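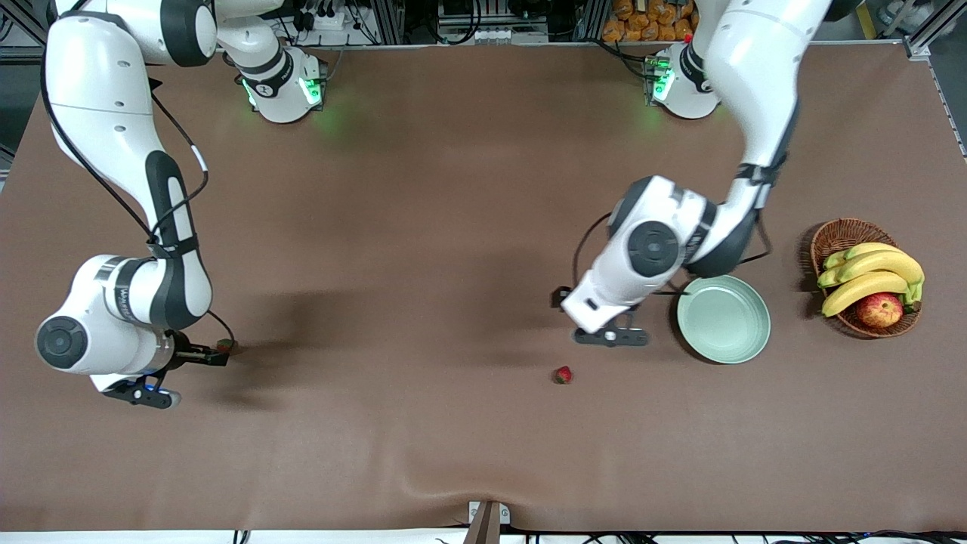

Can a machine put the groceries away yet? My sister-in-law asked me that in May last year while I was unloading four bags on her counter, and I said "give it two years" with way too much confidence. So now I've got a bit less time left on that one and I've been paying attention!

I'll start with fruit, since it's what I complain about most. Putting fruit out is such a nothing chore. You grab, you drop it in the bowl, you're thinking about something else the whole time. But a strawberry is soft and slippery and no two are the same shape, and there's that leafy bit on top that can get in the way. Squeeze like you would an apple and you've got jam. Squeeze too little and it's on the floor (my floor has seen plenty). A pair of stiff black fingers has to get that right with none of the feel that you and I have in our fingertips. And then a banana is a whole different problem, being long and bendy and usually attached to its friends.

I used to work the packing line at Eide, back when they still did the gift boxes out of Dadbridge, and we had a machine there that could close 3000 cartons in a shift without a hiccup. Amazing thing. But every carton had to arrive square and facing the same way, and if one came in crooked the whole line stopped and somebody had to walk over and nudge it. That somebody was me. The pears we wrapped by hand, every last one, right up until I left.

So that's my measuring stick. The shop floor got its robots ages ago for anything that's the same every time. Kitchens are never the same every time — mine isn't even the same from breakfast to lunch.

What I do like about the two-armed ones is that they're built for a place where people already work. A table, a plate, a basket. I can picture one arm holding the colander while the other one fishes things out, and that's a lot of what I do in the evenings. I also like that there are fingers you can see and follow, so you'd know what it was about to grab.

Would I buy one? Not this year. I'd want it to do the berries and the dishes, and wipe up after, before I gave up any counter space. My neighbor over in Flestden says she'd settle for laundry folding and nothing else, and I can't say she's wrong.

Posted 4/8/25 in kitchen, gadgets, rambling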